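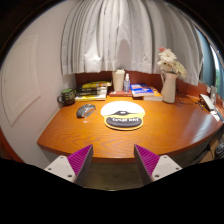 Speaker notes – Grip width faults on hand-held collection
Chiamaka Obi, Tullside. Slot is 20 minutes plus questions. Keep slide 3 short.

Slide 1. Title
Give name and group. Say up front that the talk covers one fault, how it got through our checks, and what we changed. No model results today. Anyone who wants those should see Latrice Hutchins after the session.

Slide 2. The task
Desk tidying, single hand. Operator approaches a computer mouse on a desk, closes the fingers on its sides, lifts, moves it, sets it down, opens. Books and cups stay where they are. Width is logged as a number between fully closed and fully open, and the policy learns from that number directly. If the number is wrong, the video still looks fine.

Slide 3. What we saw
Batch of 171 episodes. In 123 of them the logged width at contact was smaller than the mouse body. Physically that can't happen with a rigid shell. Replayed on the arm, the policy closed past contact and kept driving. The arm tripped its force limit on two runs and dropped the object on others. Yuto Honda hit the stop by hand on the first trip. Mention that the stop worked as intended.

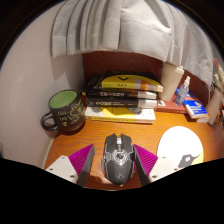

Slide 4. Why the contact width matters
A mouse has sloped sides. The pads touch at one height, and the gap there can be measured with calipers. We use that as the reference value. Ridged pads compress a little under load, so a small offset is expected and allowed for. The error in this batch was well outside that allowance.

Slide 5. Cause
Zero drift in the width encoder. The coupling on the finger slide had a loose set screw. Each hard close moved the zero slightly, always in the same direction. Chandrasekhar Chacko found it by plotting width at full close against episode number. The plot is on the slide – let people look at it before talking. Point out the step where the operator changed and the closing force went up.

Slide 6. Why the checks passed
The Varkon logger only tested that width was inside its legal range. A drifted value is still legal. Calibration was run once, at the start of the shift, and was good at that time. Video review was done at low speed by two people, and neither had the width trace on screen. That last item was my decision.

Slide 7. Safety
The arm cell had a force limit and a hard stop, and both did their job. The weak point was that one reviewer was reaching in to reset the object while the controller was still enabled. No contact and no injury, but it was written up as a near miss. Rule now: controller disabled before any hand goes over the desk. Imani Ambrose owns the checklist.

Slide 8. Changes
Thread lock on the set screw, with a paint mark across the head.
Full close and full open at the start of every episode, logged and compared with the last one.
Width trace shown under the video in review.
Batch rejected automatically if the closed value moves past tolerance.
The 123 bad episodes were pulled. We tried to correct them with a fitted offset and gave up on it – the steps were too uneven to trust.

Slide 9. Still open
We don't know whether older batches have smaller versions of the same drift. Those from April have no closed reference, so the check can't be run on them. Ask the room if anyone has recovered zero from video alone.

Backup slide: encoder mounting drawing. Show only if asked.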